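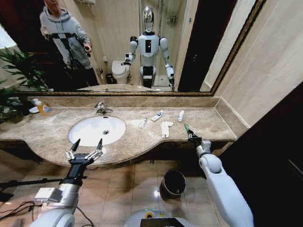

What should a small cleaning and care firm set aside for its first humanoid robot, beyond the price of the robot itself?
Set aside as much again for the first two years. That's what our planning came to after a lot of spreadsheets, and I'll go through where it goes. Long thread.

Background for anyone new. I do the purchasing for Brovis. We look after serviced flats and a few supported living places, 115 bathrooms in all. Bathrooms are where most of our staff hours go, so bathrooms are where we started.

I'm leaving the headline price out because both suppliers gave us a quote in confidence. Most of what follows is the other stuff, and in my view it's the part people get wrong.

First line: hands. We had one line in the budget called "robot" and the hands were inside it. They shouldn't be. Hands wear out, get upgraded and get sent away for repair on their own timetable. Give them their own line and their own spare.

Mevura sells fingered hands and a simple two-jaw gripper. The two-jaw is far cheaper and fine for a bottle or a bin. We asked for fingers because so much of what sits round a basin is small and thin. Tubes, toothbrushes, a cloth that won't hold its shape.

If your work is mostly boxes and laundry bags, price the two-jaw first. You may not need anything else.

Second line: people. Every supplier will talk about hours saved. Ask how many hours of a trained operator you pay for before you get to that point. Our first plan had an operator for one month. Magdolna Bognár, who runs our rota, looked at it and changed it to six. I argued. She was right to change it and I've left it at six.

An operator is a wage, plus cover for holidays, plus someone who can stand in when they're ill. So train two. Training for the second was £371 on the quote, the cheapest useful thing on the whole list.

Third line: rooms. Measure them before you talk to anyone. Door widths, the turning space between basin and toilet, the height of the counter, any step at the threshold. We did ours with a tape and a clipboard over a fortnight in February.

24 of our bathrooms were ruled out on door width alone. Better to learn that from a tape measure than from a delivery crew.

Put mirrors and glass on the same form. Emon's people asked about both straight away, big wall mirrors especially, and shower screens too. I hadn't written any of it down, so I had to go round again.

Also write down what's on the floor. Bins, mats, scales, plant stands. Some can be moved for good at no cost. We're shifting bins into corners as a standard thing now, robot or no robot.

Fourth line: power and storage. It needs somewhere to charge and somewhere to be locked away. We had an electrician quote for one charging point in a store room, with a new circuit. £2,855 with the making good. That was nowhere in my first draft.

If you rent your building, get the landlord's permission in writing before you pay for that quote. Ours took five weeks to answer an email.

Fifth line: insurance. I phoned our usual broker and got a pause, then a form meant for floor scrubbers. Start early. They'll want to know who is in the room when it runs, whether residents can be present, and what it can reach. We've said no residents in the room for the whole of the first year.

Sixth line: practice stock. Sounds daft, but you'll get through it. Toothpaste, soap, flannels, toothbrushes, cups. Zsófia Erdős buys it from the same wholesaler as the real supplies and books it to a separate code, so it doesn't muddle the stock figures. Copy that.

Someone asked by message whether to lease or buy. We're planning on a lease for the first unit. The kit is changing quickly and I don't want to own the old one. The monthly cost is higher and the contract is longer to read. Check who pays carriage both ways when something goes back.

Check the notice period too. One draft had us giving six months' notice on a twelve-month term. I sent that back with a line through it.

What to ask for in a demo. Ask for your own room, or one laid out like it, with the sort of clutter your residents leave. Ask to see the same job ten times. Ask which parts were steered by a person and which weren't, and get the answer in the written report. All of those change the sums.

Tonantzin Quezada made a scoring sheet for us. One row per task: pick up, put down, put away, wipe. Columns for time taken, number of tries, and whether a member of staff had to step in. No marks for looking clever. She won't let me add a comments column – she says I'd only use it to make excuses for the one I like.

On savings. We've put nothing in for year one. In year two we've put a small figure against tidying counters and restocking, nothing against scrubbing. If it does better, good. If the case only works with savings from the first month, I'd say it isn't ready.

Staff should hear about it before the supplier's van turns up. We did two short meetings. Most questions were about who gets the blame if something is broken. Have an answer. Ours is that it's logged to the trial and to no one by name.

A few things we cut: the extended display stand, branded covers, a second charging dock, and a "premium onboarding day" that had the same contents as the normal one plus lunch.

And a few we put back after cutting them: spare cables, a wheeled transport case, and a proper emergency stop for the second operator. The case was Győző Veres's doing. He's the one who'd be lifting it.

Our contingency is over a tenth of the total. Finance wanted it lower. I'd rather hand money back at the end of the year than ask for more in the middle of it.

Where it stands: two quotes in, Bucur declined to bid as they only do warehouses, decision due next quarter. Wilma Van Beek has the final signature and she's asked for a one-page version, so I'm off to cut this down.

Happy to share the room survey form and the blank scoring sheet. Reply with "form" and I'll send both. Please don't ask for the prices.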